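April 4, 2019

Spent the day on the bedroom. Up at half past six, rain until nine, then dry enough to have the window open. I had meant to start last week but the boiler man came, and after that I had no heart for it.

Took the train timetable for Undano off the back of the door first, as it was two years out of date. The 327 bus doesn't run any more either. Then I worked along from the window side, putting things on the bed as I found them. It is a bad habit, because by dinner time there is no room to sit, but I know no other way of sorting. A thing has to be out where I can see it before I'll decide on it.

Found a blue face mask, the throwaway sort with the elastic loops, all creased up. I bought a box of them for sanding the window frames and they have been turning up in pockets and drawers ever since. They were from Darka, 22 in the box, and I doubt I wore more than two.

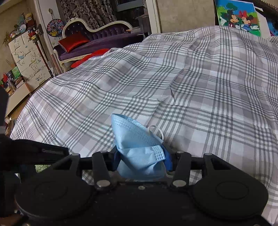 The plaid cover is staying. I thought about changing it for something plainer, as grey and white with that bit of mauve doesn't go with much, least of all a purple sofa. But it's big enough for the bed and it washes well. The other one, from Hoarau, shrank the first time and now does for the back seat of the car.

The sofa is the real question. It takes up one side of the room and I only ever put clothes on it. The buttons collect dust and the carving on the frame has to be done with a paintbrush, which took me most of an hour this morning. I looked up what they fetch and saw one a bit like it for 74 pounds, buyer collects. At that price I would sooner keep it. The red cushion can stay on it for now.

Stopped for soup and bread at one. Rang the council about the large items collection and was told June, so the old bedside cabinet will have to live on the landing until then. I measured it and it can go behind the door if I take the feet off. Wrote that down on the back of the gas bill, then lost the gas bill. Found it again under the bread board.

In the afternoon I did the small things, which are always slower. Gloves, straps, bags inside other bags. Kept the black gloves. The brown leather strap I can't place at all – I thought it was from the Skulteo holdall, but that one has canvas handles. I'll hold on to it until I've been through the hall cupboard. 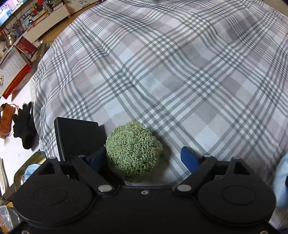

*Written at the kitchen table, by the owner of the bedroom*

The green scrubber has gone on the list for the bathroom. I like the curly ones for the basin, though they hold the soap and want rinsing twice. The gold-rimmed tray is to be for keys and loose change, once I've stopped using it for everything else.

Two bags for the charity shop by five o'clock and one for the bin. Turned the mattress this week already so left that alone. Still to do: top of the wardrobe, the box of cables, the curtain hem on the left side. I need white thread and there is none in the tin – only navy and a green I don't remember buying.

Egg on toast for tea. Back aching, so bed at 9 with the radio.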